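Search the manual Go All products Clear

Section 4. Taking your first reading

By now the Bedex plug-in power meter is out of its box and the screen film is peeled off. If the screen film is still on, the numbers will all look slightly foggy and you will blame us.

Before you begin, pick one appliance. Most people start in the kitchen, where the things that make heat live. Heat is expensive. A phone charger is a dull first reading and will only persuade you that the meter is broken.
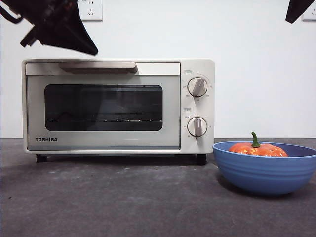
Toshiba toaster oven on a countertop.

1. Switch the appliance off and unplug it.

2. Plug the meter into the wall outlet. The screen shows four dashes, then 0. If it shows Er2, unplug it, count to 22, and try again. We asked the Feng engineers why 22. They said 20 wasn't enough.

3. Plug the appliance into the meter. Push until it stops. Then push a little more.

4. Press MODE until the small W appears in the corner of the screen. There are six modes and you will overshoot the right one at least once. Keep pressing and it comes back.

5. Switch the appliance on and wait 40 seconds for the number to settle.

CAUTION: Do not plug the meter into a power strip, or a power strip into the meter, or a second meter into the first one to check its work. 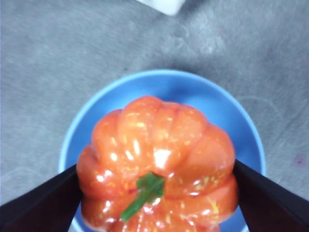
6. Write the number down. The meter remembers its running total but has no idea what it was plugged into, and by Thursday neither will you. A line such as "space heater, high, 1,066" is plenty.

7. To see cost, hold SET until the price flashes, then enter the rate per kilowatt-hour from your electric bill. The rate is printed on the bill in the smallest type your utility could find. Press SET again to save it.

NOTE: A reading that jumps up and down is normal for anything with a thermostat. Use the running total (kWh) for these and leave the meter in place for a full day.

NOTE: The meter holds 400 hours of history. After that it starts writing over the oldest hours without asking.
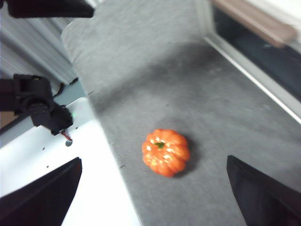 8. When you have finished, switch the appliance off first, then unplug it, then unplug the meter. To wipe the total, hold MODE and SET together until the screen blinks twice. One blink means you let go too soon and nothing was erased.

If the total reads zero after a power cut, see Section 7, "Backup battery." Owners of the older Vakarari model have no backup battery and may skip Section 7 with our sympathy.

Reader comments

Brittany Sawatzky: Step 2 worked on the third try. Is Er2 listed anywhere? I can only find Er1 and Er3.

Karine Turcotte: Brittany, it's in the back, under the warranty card text. Mine also won't save the price if you hold SET too long.

Brittany Sawatzky: Found it, thanks. It says "see step 2."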